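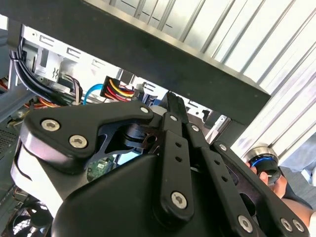 Old desktop, one drive, too many opinions

kpandey_parts
Posted 06/05/2021
I have inherited an office tower with a 40 GB hard drive in it and the collected paperwork of a garden club on the drive. My plan was to pull the drive, copy it at leisure and recycle the rest. My cousin says I should leave everything plugged in and copy it over the network like a civilized person. The machine takes 8 minutes to reach the desktop, so I am leaning away from civilization. Anything I should know before I start unplugging?

tetex_refugee
Pull it. Power plug first, then the data cable, and hold the connector when you do it. People yank on the wire and then come in here asking why port 2 is dead.

Aisling M
Disagree. If it boots, copy while it boots. Old drives die of being handled. I lost 30 months of invoices by being in a hurry with a screwdriver one December.

tetex_refugee
You dropped it, Aisling. You told us so in the other thread.

Aisling M
Dropping is a form of handling.

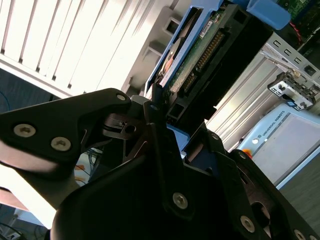 Periklis K
Caddies are the part I'd worry about. I did a whole office of towers for a place called Nastarlow, and every one held its drive differently, with screws or rails or some proprietary tray that had gone brittle. If yours is in a plastic caddy like that blue one, leave the drive in it until you're at the table. You get something to hold that isn't the green circuit board on the underside, and your thumbs belong nowhere near that. Squeeze the tabs if it has tabs. If it has none, look for a screw before you start swearing.

kpandey_parts
What do I put it on once it's out? I own a kitchen counter and a rug.

Periklis K
Counter. Never the rug.

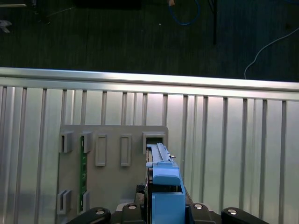
Then label the thing before it goes in a drawer. I have a shoebox with several drives in it marked "drive."

tetex_refugee
Mine say "good?" with the question mark.

Aisling M
And you two are giving advice. Kusum, copy it first, then take it out. You can do both.

kpandey_parts
Fine, copying now. It says 125 minutes remaining. It said that before lunch too.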